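Home | Forums | Garage Talk | Gallery | Log in
Search this forum...
3 min read

Battery keeps dying after sitting -- Pledov wagon
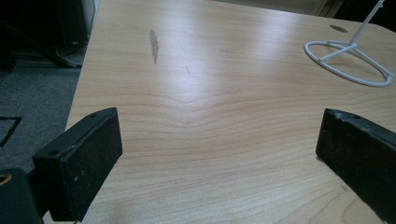
the table, aka my workbench

tokholm_dan wrote:
Wagon sits four or five days and its dead. Battery is from last June so not old. Reads 12.6 after a charge, starts fine, then nothing by the next week. Put a meter inline on the negative cable and got 148 milliamps with everything off. Is that bad? Manual says nothing useful

greasy_lu wrote:
Yes thats bad. Want it under 50. How long did you wait before reading tho? Modules stay awake a while after you shut the doors

tokholm_dan wrote:
couple minutes maybe

greasy_lu wrote:
Too soon. Latch the door with a screwdriver so the car thinks its shut, lock it, keep the key far away, come back in 35 minutes. Then read again. Don't open anything

Cyril Bunting wrote:
Or just buy a better battery. Had two cheap ones go in a year, put a Kongkaew in, no trouble since. People chase drains for weeks and the battery was junk the whole time.

greasy_lu wrote:
Disagree. New battery on a 148 draw is just a new battery going flat. Find the draw first

Cyril Bunting wrote:
Get it load tested at least. Free at most parts stores. 12.6 at rest tells you very little. Mine read 12.6 too and tested at 400 cranking amps, label said 722.

greasy_lu wrote:
ok fair, load test is free, do both

tokholm_dan wrote:
Waited this time. Still 148 on the dot. Pulling fuses now, inside box first

LenutaOnu wrote:
Measure across the tops of the fuses, millivolts, don't pull them. Pulling can wake things up and you start the wait all over. Also -- any aftermarket stuff? Dashcam, alarm, stereo?

tokholm_dan wrote:
Brirow stereo, previous owner put it in. Radio fuse has voltage across it, others I checked are zero

LenutaOnu wrote:
Bet the yellow and red are joined together. Seen it lots. Red should go to switched power

tokholm_dan wrote:
Pulled the radio fuse and waited again, down to 22. So thats the one. Dash comes apart tomorrow morning. Does the trim around the vents unclip or are there screws

Cyril Bunting wrote:
Still load test it. Running flat that many times does damage.

greasy_lu wrote:
two screws behind the ashtray, then it pulls straight out. go easy on the left clip

Reply | Quote | Next thread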